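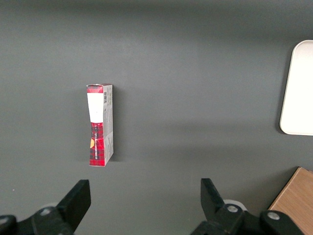

Yavuz Türkmen

Home | Projects | Minutes | Archive | Contact

Seda cell – equipment planning meeting, May

Minutes taken by Y. Türkmen. Present: handling engineering, purchasing, maintenance, goods-in, finance (items 3 to 6 only). Apologies from quality.

1. Previous minutes

Accepted with one correction. Under spare parts, "finger set" should read "finger pair". Purchasing had asked for a price on the wrong thing and has since withdrawn the request.

Action on the guard interlock is closed. Action on floor fixings is carried over.

2. State of the present gripper

The two-finger gripper stays on the cell for the coming period. Maintenance has no objection to the body or the mounting assemblies. The fingers are the weak point. The flat-faced tips do well on cartons with square, closed ends and less well on cartons that have been opened and come back.

The narrow red tartan carton was taken as the reference case for the discussion. It is tall for its width, the top edge is torn or crumpled, and the white label covers most of the width of the upper front. Goods-in pointed out that a good share of returns are in this condition and that the purchase should not be specified on new cartons alone.

Handling engineering would rather approach a carton like that low down, where the faces are intact. Maintenance noted that a low approach brings the finger tips close to the table and that tip wear should be budgeted for. Agreed that both points go into the requirement.

The barcode was discussed briefly. On this carton it sits near the top of the side panel and runs vertically. Any fixed reader would have to cope with a side code as well as a front label. Left to item 5.

3. Replacement fingers

Two offers are in hand.

Zelard: straight replacement pairs in the same pattern, black, drilled for the existing bolts. Minimum order 12 pairs. Delivery in one lot.

Grument: a pair with changeable pads. Minimum order is one pair, pads sold separately. The mounting holes differ and an adaptor plate is needed on each side. The drawing for the plate has not been supplied.

Finance asked whether 12 pairs would be used before the cell is next altered. Maintenance could not say. Wear records go back only as far as the move to the present table, and they do not separate left from right. Finance was not willing to approve a bulk order on that basis but had no difficulty with the unit price.

Handling engineering prefers the changeable pads in principle – a worn pad can be swapped by the shift without re-teaching the pick – but wants the adaptor drawing first. The plate adds height, and height is short when the gripper is working near the board and the tray.

Decision: ask Zelard whether the lot can be split over two calls-off. Ask Grument for the drawing and one pair on loan. No order until both answers are in.

4. Table and fixtures

The dark grey surface is to be kept. It is matt, and the camera has less trouble with it than with the earlier bright top. Handling engineering asked that any second table be bought in the same finish, and purchasing will write the finish into the order by reference number instead of by colour. "Grey" was enough last time to get us the wrong one.

A second tray is wanted. The white one is glossy and has a raised rim. Vision would accept either a matt tray or a darker one. Low cost, to be bought from the consumables line and not discussed further here.

Wooden boards: goods-in would like something that can be cleaned more easily. Not urgent. No money set aside.

5. Fixed code reader

Şimşekoğlu has quoted for a reader, bracket and cable as a single item. The quotation is valid for 60 days. Fitting is not included.

Points raised:

– The quotation assumes the code faces the reader. Our cartons arrive turned any way round.
– Rotating the carton in the gripper to find the code adds time to each cycle. Handling engineering will measure this before the next meeting.
– A second reader would avoid the rotation. Şimşekoğlu to be asked for a price for two on one controller.
– Small print on the cartons is not to be relied on for identification. Code only.

Finance would prefer the reader to be treated as capital and the bracket as maintenance. Purchasing objected to splitting one quotation across two budgets. Not resolved. Finance will take it away.

6. Budget line and warranty

The body warranty on the gripper runs for 18 months from acceptance. Maintenance asked that the adaptor plates be cleared with the maker before anything is drilled or bolted on. Agreed.

The order of spending was set as follows: fingers first, reader second, second table third. If the reader comes out as two units, the table moves to the next budget period.

Finance left the meeting at this point.

7. Trial cartons

Goods-in will put aside 13 returned cartons for the finger trial, in the condition in which they come in. They are not to be taped, squared up or flattened at the top before use. Quality to be told, as they normally remove damaged cartons on sight.

Labels applied at a tilt are to be included.

8. Other business

Floor fixings: still waiting for the drill. Purchasing to chase.

The spare silver bolts for the mounting assemblies are in the drawer under the controller and are not to be used on the guard.

9. Next meeting

Same room, after the loan pair has arrived. Purchasing to circulate the date.

Comments

maint_b: Item 3, please add that the Zelard price is ex works. Carriage is on a separate sheet and finance has not seen it.

Y. Türkmen: Noted, will be added to the next set under matters arising.

goods-in: Are we keeping the cartons on our shelf or yours? We have room for the 13 but not if the old tabletop stays where it is.

handling: Ours. Bring them over in the cage and I will move the tabletop.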